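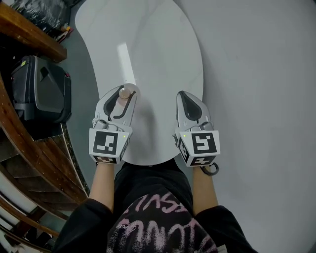 Tariq Siddiqui reckons the Dukel bowling machine is the best money his club has spent since the new sightscreens, and he told me so twice before I had it out of the box. I'd ask him to face it for a month first.

Dukel sent the club version, which sells for $600 without the tripod. You read that right, the tripod is extra. It throws dimpled practice balls at anything up to 61 miles an hour, has a dial for swing and another for length, and runs off a battery that the makers say will see you through a full net session. Mine got through the top order and gave up on the number seven.

Setup took me 5 minutes once I'd stopped reading the leaflet, which seems to have been written for a different model. The length dial is the good part. Set it to just short of a driving length and it will put ball after ball in the same place, and a junior who keeps playing across the line will find out quickly. I have no complaint there.

Swing is another matter. The box promises "late, match-like movement in both directions." What I got was a ball that curved from the moment it left the wheels, like something rolled down a gutter. Away swing was passable. Inswing at the top setting went down the leg side so often that Yolanda Mercado, who opens for our second team, walked out of the net and asked for a human.

Then there's the feed. You drop the balls in by hand, and there's no warning light, so the batter has to watch your arm. Older machines had the same fault. We still have one in the shed at Ondieki from 1983, built like a tractor, and its feed is no worse. It also has its legs.

The Kemoment costs a bit more and I used one for most of April. It has a slower top speed, a proper light, and a tripod in the box. The swing is just as fake, but at least the packaging keeps quiet about it.

Who should buy the Dukel? A club with a lot of juniors and somebody willing to stand and feed it all evening. If you want your batters ready for a decent opening bowler on a damp morning, spend the money on a bag of good balls and be nice to your opening bowlers. And check the price of the spare battery before you order, because you'll need one.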